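The Basket Will Not Save You

Every home store now sells the same promise. Buy a woven basket, put it on the counter, and the mess will sort itself out. Nelby has a whole wall of them, priced up to $68, and I have bought more than I care to admit.

I don't believe in them anymore. A basket on a clear white table looks wonderful because the table is clear. Leave it in a house with people in it and by November it holds dead batteries, a dentist's card and one glove.
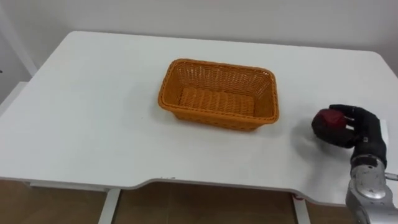 Fruit is the one job I'd still give a basket, and even there I have doubts. Apples go in, more apples go on top, and the ones at the bottom get soft while you admire the weave. A plain bowl is easier to wash – try getting juice out of wicker.

My own test is dull. If I can't say what a basket is for before I pay for it, I leave it at the store. I have gone five months without buying one. The counter is still a mess, but I can see what's on it.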